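3. Materials and Table Layout

3.1 Why play food

Earlier work on tidying has mostly used blocks, books or clothing. We chose play food for two reasons. Children and adults both know where real food is kept, so they come to the task with ideas about what belongs together. Play food also comes in shapes that do not stack. A block can be put on another block and left there, but a banana put on an apple will usually roll off, and the person tidying has to decide what to do next. Obura's pilot work in the Gusthorpe playrooms found that most of the time spent on a tidy-up went into the last few pieces, which were nearly always the ones with awkward shapes. We wanted a set of materials in which that problem came up early and often.

The full set was bought from Ridum, a supplier of nursery equipment, and topped up with single pieces from the Do range when something was lost or chewed. The two makers use slightly different sizes for the same fruit. We did not try to correct for this, and pieces were replaced as they went missing. Where a Do piece was much larger than the Ridum piece it stood in for, the session record says so.

3.2 The fruit

Two pieces were present in every session and are called the core pieces below. They are the banana and the apple. The banana is bright yellow toy plastic with small regular ridges or dimples on its surface. The apple is dark red, round and matte, with slight mottling on the skin. They were picked as a pair because they pose different problems. The apple has no long side and can be set down any way up. The banana has a length, a curve and two ends, and it takes up more room when it lies across other things than when it lies along them.

Other pieces were added in the longer sessions. These included a pear, a lemon, a bunch of grapes and a slice of watermelon with one flat side. The watermelon was dropped from the analysis after the first month. Its flat side made it stand up on its own, and people treated it as a kind of bookend for the other pieces – useful to them, but it hid what we were trying to measure. Sessions in which it had already been used were kept, and placements of the watermelon itself were left out of all counts.

All pieces were wiped down on Monday and again after any session in which one had been in a child's mouth. A piece that had lost its color or split along the seam was taken out.

3.3 The basket

The container was a small yellow plastic basket, round to slightly oval, with a wavy rim and walls made up of small rectangular openings. We tried three other containers first. A deep cardboard box worked badly with the younger children, who could not see what was in it and kept taking everything out again to check. A shallow tray held the pieces but gave no sense of being full or finished. A cloth bag fell over. With the basket, the contents can be seen from above and, in part, through the sides, and the walls are firm enough that it keeps its shape when pushed along the table.

The size of the basket matters more than its color. It is small enough that the way the first piece goes in affects where the second can go. When the banana is laid along the inner side of the wall, there is a space left inside the curve, and the apple fits into it. When the banana is dropped across the middle, the apple has to sit on top or be pushed down at one end. Both arrangements count as a completed placement in our coding. They differ in how well they survive being moved, and for that reason we code them apart, as "nested" and "crossed." Figure 2 gives a clear case of a nested arrangement: the banana curves along the left inner side, its tip rising toward the back rim, and the apple rests against its inner curve and lower than the banana's top.

We had expected "nested" to be hard to judge from above, and it was. Two rules were added to the coding guide. First, the round piece has to touch the inside of the curve and cannot be resting across either end. Second, neither piece may lie over the rim. A piece that rises toward the rim is allowed. With these rules in place, disagreements between coders were mostly about the grapes.

3.4 The shelf

Behind the basket stood an open shelf of thin black metal wire. Its back and two side panels are a fine square grid, the front is open, and the floor is a flat light-brown wooden panel that rests directly on the tabletop. The shelf was placed at the back of the table against a plain white wall. It could be reached without standing up and, for most people, without leaning.

The open front was the main reason for choosing it. With a door or a lid, people had a second thing to do, and some forgot the fruit while dealing with the door. We also wanted a clear edge between "on the shelf" and "on the table," and the wooden floor gave us that. A piece or basket was coded as on the shelf if any part of it rested on the wood. Under this rule a basket pushed halfway in counts as on the shelf, even though it may look unfinished. We accept this. In the pilot, people who had pushed the basket halfway in almost always said that they had put it away.

The wire sides were less of a success. Small pieces pressed against the grid can catch, and the grape stems did so often. Children also liked to run a finger or a spoon along the wires, and the noise ended more than one session early. A solid shelf would avoid both problems but would hide the contents from the side.

3.5 The table

The table is white, with a smooth, slightly glossy surface and a rounded front lip. A white table against a white wall is not what most families have at home, and we return to this in the limitations. It does make the colored pieces easy to find, both for the person tidying and for the coder. Yellow light through the basket sometimes falls on the tabletop beneath it. Early on, one coder marked the patch as a stray piece of play food in two sessions. We corrected those records by hand and added a note to the guide.

The smooth surface has one effect on the results that should be kept in mind. Things slide on it. A basket can be pushed back to the shelf with one hand, and on a cloth or rough wood it would more likely be lifted. We therefore do not compare pushing and lifting across tables, only within this one.

3.6 Layout at the start of a session

Before a session the shelf was set against the wall and the basket was put in front of it, near the center of the table. The loose pieces were spread between the basket and the front of the table, with the core pieces never touching each other. We marked the start position of the basket with a small pencil cross at first. People saw the cross and tried to put things on it, so it was rubbed out and the basket was placed by eye after that.

The instruction was the same every time: "Please put the fruit away." We did not say where. Some people filled the basket and stopped. Others filled it and moved it to the shelf. A smaller group ignored the basket and lined the fruit up on the wooden floor of the shelf, usually by size. All three were taken as correct answers. If someone asked where the fruit should go, we repeated the instruction once and then said that anywhere was fine.

3.7 What was coded

A placement begins when a piece leaves the table or another resting place and ends when it is let go. Moving the whole basket is coded as a separate event, and the pieces in it are not counted again. Every placement was entered in Cuvex with the piece, the end position and, for the banana and apple, the arrangement of the pair.

The full record holds 3550 placements. Of these, 2391 ended in the basket. The rest ended on the shelf floor, back on the table or on the ground, and the split between these is given in the next section. Placements onto the ground were kept even when they were plainly accidents, as we had no fair way to tell a drop from a throw. Each piece was followed for at most 5 placements in a session – beyond that point people were generally playing, and the tidying had stopped.

The arrangement of the pair was recorded when both pieces were first at rest in the basket, and once more after any move of the basket. A pair that began nested could therefore be coded as crossed later on. We report the two readings separately.

Figure 2. The banana and apple in the basket, nested, with the wire shelf behind.

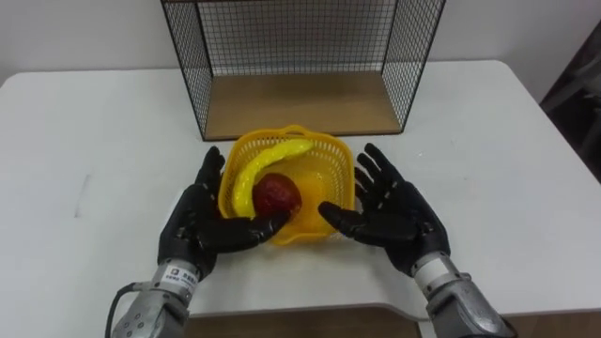

Where a basket was moved more than once, only the reading after the last move is used. Pairs with a missing second reading stay in the totals for the first and are left out of the comparison.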